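4. Aufstellen und erste Inbetriebnahme des Luftbefeuchters Jollwood

Schön, dass Sie bis hierher gelesen haben! Wir wissen, dass man ein neues Gerät am liebsten sofort einschalten möchte, und ganz so lange dauert es auch nicht mehr. Nehmen Sie sich trotzdem eine halbe Stunde Zeit, am besten an einem Tag, an dem es nicht pressiert.

4.1 Der richtige Platz

1. Suchen Sie eine ebene, standfeste Fläche, etwa eine Kommode oder einen Tisch. Der Jollwood wiegt befüllt mehr als 4.000 Gramm, ein wackeliges Blumentischchen ist ihm also nicht zuzumuten.

2. Halten Sie zur Wand 30 cm Abstand. Der Nebel steigt zwar nach oben, breitet sich aber auch nach hinten aus, und Tapeten nehmen das auf Dauer übel.

3. Stellen Sie das Gerät nicht direkt über einen Heizkörper und bitte auch nicht neben das Bücherregal, so hübsch es dort aussehen mag.

Hinweis: Auf geöltem oder gewachstem Holz legen Sie die mitgelieferte Korkmatte unter. Bei der kleineren Ausführung Misis liegt sie nicht bei, Sie können sie aber unter der Bestellnummer 425 nachbestellen.

4.2 Das Wasser

Zum Wasser erreichen uns die meisten Fragen, vor allem von Dezember an, wenn überall geheizt wird. Leitungswasser ist in Ordnung, solange es weich ist. In Gegenden mit hartem Wasser setzt sich auf dem Zerstäuber mit der Zeit ein weißer Belag ab, und auch auf den Möbeln findet sich dann ein feiner Staub. Verwenden Sie in diesem Fall destilliertes Wasser. Trinkwasser aus der Flasche geht zur Not auch, nur werfen Sie vorher einen Blick auf den Mineralgehalt, der fällt je nach Quelle sehr verschieden aus.

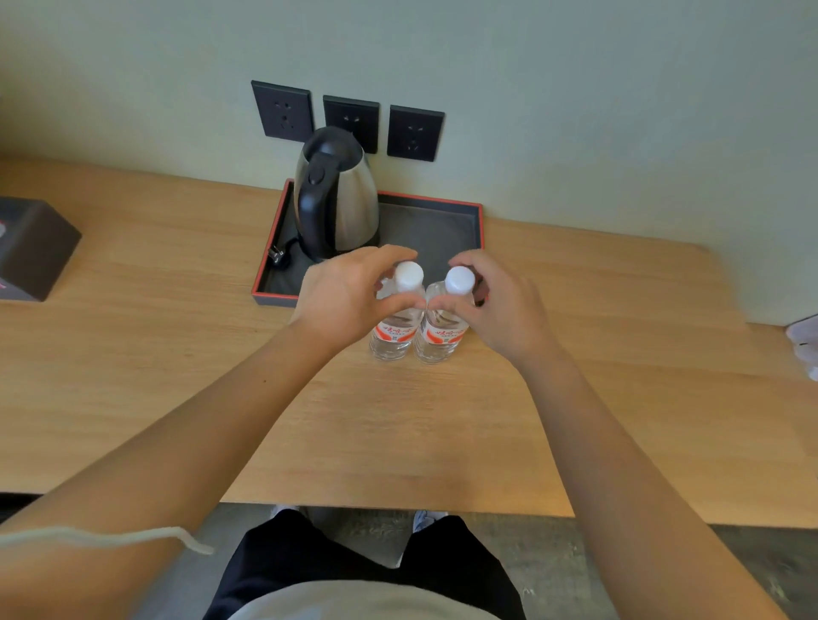
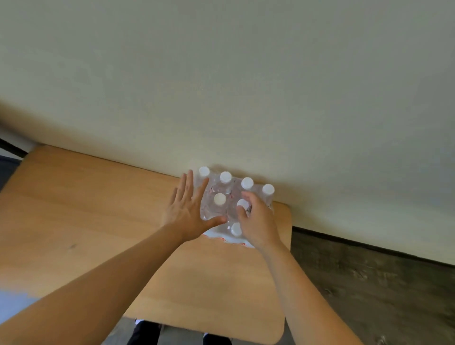
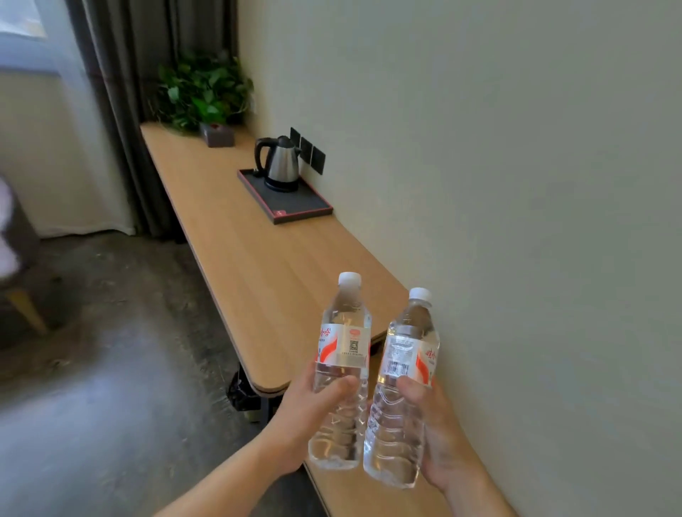
1. Nehmen Sie den Tank am Griff nach oben ab und drehen Sie ihn um. Der Verschluss sitzt an der Unterseite und öffnet gegen den Uhrzeigersinn.

2. Spülen Sie den Tank vor dem ersten Gebrauch einmal gründlich aus. Es darf anfangs ein wenig nach Kunststoff riechen, das verliert sich nach ein paar Tagen von selbst.

3. Füllen Sie kühles Wasser bis zur Markierung ein. In der kleinsten Stufe verbraucht der Jollwood 300 ml in der Stunde, Sie kommen also bequem durch die Nacht.

4. Schrauben Sie den Verschluss handfest zu, trocknen Sie den Tank außen ab und setzen Sie ihn wieder ein. Ein leises Gluckern in den ersten Minuten ist völlig normal (manche unserer Kunden mögen es sogar recht gern).

Achtung: Geben Sie keine Duftöle, Essenzen oder Badezusätze in den Tank! Sie greifen die Dichtung an. Wer es duften lassen möchte, nimmt das Filzplättchen Bullovow und legt es in das Fach an der Rückseite.

Achtung: Ziehen Sie immer den Netzstecker, bevor Sie den Tank abnehmen.

4.3 Einschalten

1. Stecken Sie den Netzstecker ein. Die Lampe am Sockel leuchtet grün.

2. Drehen Sie den Regler auf Stufe 1 und warten Sie eine Viertelstunde. Der Zerstäuber muss sich erst vollsaugen, werden Sie also bitte nicht ungeduldig, wenn zunächst kaum Nebel zu sehen ist.

3. Leuchtet die Lampe rot, sitzt der Tank nicht richtig oder ist leer. Nehmen Sie ihn noch einmal ab und setzen Sie ihn gerade wieder auf.

Bleibt die Lampe rot, schreiben Sie an den Kundendienst der Firma Chaudhary, zu Händen von Lorraine Bellamy. Legen Sie bitte eine Kopie des Kaufbelegs bei und notieren Sie die Seriennummer vom Boden des Sockels.

Weiter mit Abschnitt 5, Reinigen und Entkalken.

Stand: Mai 2020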